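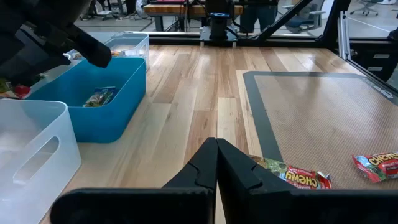 Damián Carrillo remembers thinking that he would need a week of classes before anyone let him near the controls, and that he would spend most of that week being politely corrected. He was guiding a pair of arms through a sorting job before lunch on his first morning, and by the afternoon he was arguing (in good spirits) over which way a granola bar ought to be picked up.

That kind of morning is what Restonano had in mind when it set out to build Stunon, its new system for teaching robots by remote control, and the company is very happy to announce that Stunon will open to outside partners in May. The teaching floor is at Clivport, and packaging firm Tovar has signed on as the first partner, bringing with it a long wish list of small, fiddly sorting jobs that have always been hard to automate.

The idea behind Stunon is an old and friendly one: if you want somebody to learn a job, you do it with them watching. An operator moves a set of hand controls, the robot's arms follow along, and the whole run is saved, from the first reach to the moment the fingers let go. Do this enough times, with the items lying a little differently each time, and the robot has a good body of examples to learn from. No one has to write out where every wrapper is going to be, and if you have ever emptied a bag of snacks onto a table, you will know why that comes as a relief.

So far, operators at Clivport have recorded 664 complete runs of the snack sorting task, in which wrapped snacks are picked up from the table and put into bins. Of those, 362 were led by people who had never worked with a robot before joining the program – a number the team is especially proud of, and one that Rutilio Zavala, program lead for Stunon, brings up at just about every chance he gets.

"We used to think the best teacher would be the person with the steadiest hands," said Zavala. "Steady hands are lovely to have, of course, but what we really want is someone who goes about it the way they would at their own kitchen counter. If the wrapper slides away, they go after it. If they come in at a bad angle, they back off and try again, and we keep that part too, since the robot will need it sooner or later." 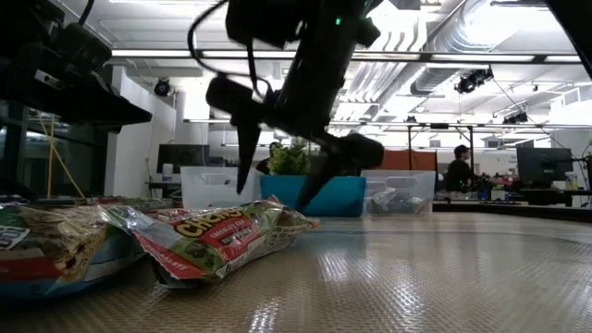

Guiding the gripper over a Chewy wrapper at the Clivport teaching floor.

Soft, shiny packaging makes for a demanding first subject. It crinkles and folds, it catches the light, and it seldom lies the same way twice. Tovar asked for it by name, and the two companies plan to move on to pouches and small cartons later in the year.

Partners joining Stunon will receive 200 hours of operator time at Clivport, along with the recorded runs and help in training on them. Teams that would like to send their own people to learn the controls are warmly invited to do so – there are 599 places in the first round of training sessions, and coffee is on from 8 a.m.

About Restonano
Restonano develops tools that let people teach robots everyday handling work by showing them how it is done. Its teaching floor at Clivport is open to partners and, by appointment, to schools and members of the press.

Press contact: Rutilio Zavala, Stunon program office, Restonano, Clivport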